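3.2 Lint release and edge wear in domestic laundering

Fiber loss during washing was measured on two fabric groups. The first consisted of brushed cotton and cotton-blend knits, and the second of plain woven cloth with stitched hems. All pieces were bought new from a single supplier in Irkitz and washed once before the trial to remove finishing agents. Water was drawn from the town supply at Wurno, where hardness is moderate and varies little between seasons. The detergent was an unscented powder sold under the name Likar, dosed by weight of dry load.

Each load was run for 11 cycles at a fixed temperature. Filters were emptied after every cycle, and the collected fiber was dried to constant weight before weighing. Loss was highest in the first two cycles and fell off sharply after that. Brushed fabrics released more fiber than plain woven ones at every stage of the trial, but a large share of what they released did not reach the filter. It settled again on other pieces in the same load, mostly on dark cloth, and stayed there through the final rinse.

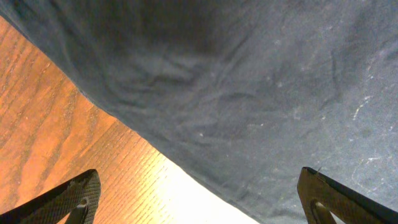

Redeposited fiber is difficult to weigh. Tape lifts were taken from a fixed area on each dark piece and the fibers were sorted by length under low magnification. Short fibers made up most of the count, with nearly 2,000 recovered from the most heavily affected piece. Longer fibers were fewer but held more firmly, and a second lift from the same area often brought up more of them than the first. For this reason the figures reported for long fibers should be read as lower limits.

Load size had a clear effect. Full loads gave less fiber in the filter and more on the cloth, which agrees with the earlier Xolalpa trial carried out in July with a different machine. Spin speed had no effect that could be separated from normal variation between cycles.
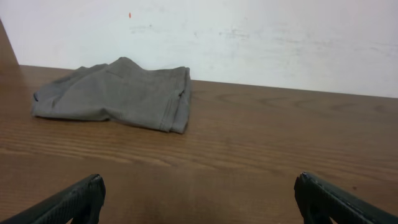
Figure 5. Gray cloth, loosely folded, on a wooden tabletop.

Edge wear was scored separately from fiber loss. The score covers fraying, broken stitches and distortion along the seam, and was assigned by the same person throughout. A stitched hem such as the one running down the right side of the cloth in Figure 5 is scored along its full length, on both faces, with the piece opened out. Raw edges were left out of the comparison - they fray too quickly to be placed on the same scale. Scores for hemmed edges rose slowly and showed no link to the weight of fiber collected, so the two measures are treated as independent in Section 4.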